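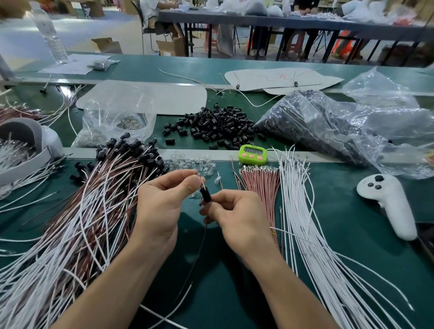
How often should a handheld field meter be checked before it is issued for survey work?
Each meter is checked on the day of issue and again on its return. A full comparison against the reference unit is carried out every January.

Ekden Instrument Loan Room
Handheld Magnetic Field Meters — Inspection Checklist and Comments
Date of inspection: February 28, 2024
Inspector: Helmi Kallio
Units presented: Brukix single-axis meter, units 2, 3 and 4
Reference unit: Sukuvberg three-axis meter

Result codes: P = pass, F = fail, C = pass with comment

1. Housing and display

1.1 Case free of cracks, battery door closes fully — C
Comment: The battery door on unit 3 closes but has play at the hinge. Acceptable for indoor surveys. Do not issue for outdoor work until the door is replaced.

1.2 Display complete, no missing segments — P

1.3 Asset label and range label legible — F (unit 4)
Comment: The range label has worn away. A borrower could not tell from the case that the upper limit is 2000 mG. New label to be printed before the next loan.

2. Power

2.1 Battery contacts clean — P

2.2 Low battery warning appears at the stated voltage — C
Comment: On unit 2 the warning appears late. Readings taken just before the warning were lower than those of the reference unit. Fit a new battery at every issue and record it on the loan card.

2.3 Spare battery in the case — P

3. Readings

3.1 Zero reading taken in the quiet corner, away from the distribution panel — P

3.2 Reading at the test coil agrees with the reference unit within the tolerance on the loan card — P (units 2 and 3), F (unit 4)
Comment: Unit 4 read high on both coil settings. The test was repeated with a fresh battery and the result did not change. Unit withdrawn and tagged. To be sent to Ruotsalainen for adjustment.

3.3 Hold and maximum functions operate — P

3.4 Reading settles when the meter is held still — P
Comment: Borrowers continue to report unstable readings while walking. The instruction card already asks the user to stop and wait at each point. The wording is to be moved to the top of the card.

4. Case and documents

4.1 Protective case present, foam insert intact — P

4.2 Calibration certificate in the lid pocket, serial number matches the unit — C
Comment: The certificates for units 2 and 3 had been exchanged. Corrected during the inspection. The issuing desk is to compare serial numbers at each return.

4.3 Safety card present — P
Comment: The card must state that the meter does not show whether a conductor is live and must not be used for that purpose. The present edition does so.

Status on completion
Unit 2: available
Unit 3: available, indoor use only
Unit 4: withdrawn

Signed: Helmi Kallio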